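Let the Kids Quit

My niece played soccer for one month and then told her mother she was done. She'd thought it over (she is seven, so this took most of a car ride) and decided she didn't like being cold and she didn't like people running at her. Fair enough, I said. My sister did not say fair enough. My sister said we don't quit things in this family, and I nearly choked on my coffee, because I was there for the clarinet, the horse phase and the year she was going to be a gymnast.

So I've been chewing on this ever since, and I think we've gotten quitting all wrong, at least where little kids are concerned.

The usual argument goes that if you let them drop out of soccer they'll drop out of everything. First it's shin guards, then it's college, then it's a marriage. I've heard this from smart people. My neighbor Konrad Krawczyk, who coached in Pakerville for years and has strong feelings about everything up to and including lawn edging, told me over the fence that the kids who quit in September are the ones who can't finish a sandwich by spring. I like Konrad a lot. I also know he has a rowing machine in his garage with the plastic still on the seat.

Grown-ups quit constantly! We quit gyms, book clubs, sourdough, Italian. I signed up for a pottery class at the Zalewska studio two winters ago, paid for the whole thing up front, and went twice. My bowls were terrible and the room smelled like a basement. I stopped going and I don't feel bad, and no one sat me down at the kitchen table to talk about my character.

But a second grader says she'd like to stay home on a wet morning and suddenly it's about the rest of her life.

Part of it is the money, and I get that. The fall season in my sister's league runs $575 once you add the uniform and the tournament fee, and that's before gas and the folding chairs. If I'd put that kind of money down I'd want somebody to kick a ball too. Only the money's gone whether she plays or not. Making her stand in left midfield crying doesn't get you a refund. If anything I'd point my annoyance at the league for charging grocery money to let children chase each other around a field, which they used to do for free behind the Stedow post office until it got dark and somebody's dad whistled.

And part of it is the other parents. My sister admitted this one herself, late, after a glass of wine. She liked the sidelines. She had friends there. Pulling out meant she'd lose them too, or have to turn up at games with no kid in them like some kind of scout.

I'm not saying let them bail on everything the minute it gets hard. Swimming, no, you finish learning to swim. If a kid has a part in the play and the play is next week, she goes on. There are other people in it. And some kids say they want to quit when what they want is for you to talk to the coach about the boy who shoves. You do have to ask. My friend Bronisława Wasilewska has raised four of them and her rule is that you ask three times, on three different days, once while they're eating. If it's the same answer every time, you believe it.

I asked my niece while she was eating. Same answer. She'd already dumped her shirt at my place and had moved on to asking whether I owned any glue.

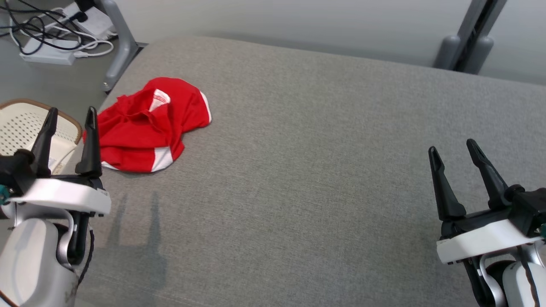

Red with white trim, retired after one month.

What did she do with her free mornings? Nothing much, I'm happy to report. She slept. She drew a great many owls. She came over and we made pancakes and she got flour in the dog's ears. In January she asked about a climbing class, and my sister gave me a look, and I kept my mouth shut for once.

She's been to 11 of those now. She might quit that as well. She told me the other day that her hands hurt and the teacher has a loud voice, but that she wants to get to the top of the blue wall first, the one with the bell, and then she'll see.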